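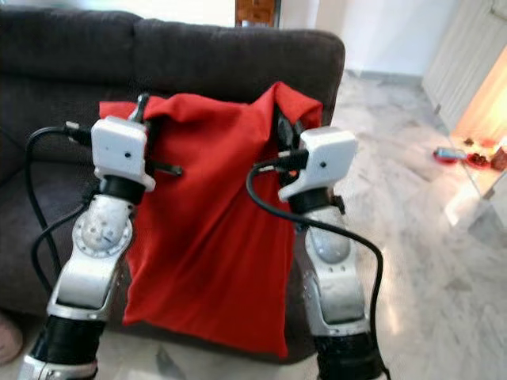

A red cloth bag in front of a dark gray sofa.

FOR IMMEDIATE RELEASE

Wivositz Asks Its Households to Give Back the Bags

Town library's bag loan program enters second year with 624 bags unaccounted for and a new plan to get them home

WIVOSITZ, July – The Wivositz Public Library today announced the Great Bag Return, a month-long appeal to residents who borrowed a cloth bag to carry their library books and have since grown attached to it.

The library put 2000 cloth bags into circulation last summer, with funding from Narnano, the regional paper goods company. The idea was simple. A patron who arrived without a bag could take one from the hook by the front desk, carry the books home and bring the bag back with them. The books have come back at the usual rate. The bags have shown more independence.

At the last shelf check, 624 bags had been out for longer than six months. Staff have since spotted several at the farmers market, one on the handlebars of a bicycle outside the post office, and one in the background of a vacation photo that a patron was kind enough to show the front desk.

"We are delighted that people like the bags," the library said in a statement. "We had hoped they would like them in both directions."

How the Great Bag Return works

Through the end of July, bags may be returned at the main library, at the Echeverría Street branch, or in the bin outside the Covar supermarket on the ring road. The bin is open until 9 p.m. and has a wide slot, following complaints about the narrow one. There are no fines. Bags were never cataloged individually, so the library has no idea who has which, and it would like to stress that this was a budget decision and should not be taken as encouragement.

Bags do not need to be washed, ironed or explained. Patrons are asked only to check the inside before dropping them off. Returns so far have included a set of house keys, half a baguette, a swimming certificate and an overdue copy of a book on decluttering. The keys are at the front desk. The baguette is not.

Every returned bag earns the household one entry in a drawing for 59 prizes donated by local businesses. The top prize is a year of free reservations at the library, which normally cost very little. Second prize is a Covar gift card, which staff privately regard as the top prize. A patron who returns more than five bags will receive five entries and a thoughtful look.

A larger order on the way

Narnano has agreed to support the program for another year and will pay for new bags to be delivered in the fall, bringing the total ever issued to 4000. The new bags will have longer handles, after tall patrons pointed out that the old ones sat in the armpit, and shorter handles, after everyone else pointed out that the old ones dragged. Both lengths will hang on the same hook.

The library considered printing "Please Return" on the new batch. It decided against this after reviewing the performance of the same words on its umbrellas.

About the Wivositz Public Library

The Wivositz Public Library lends books, films, board games, cake pans and, in theory, umbrellas. It has two locations and is open six days a week. Residents can join free of charge at either front desk with proof of address.

Media contact: Press Desk, Wivositz Public Library. Calls are answered from 10 a.m. to 4 p.m., except during toddler story hour, when they can't be heard.

###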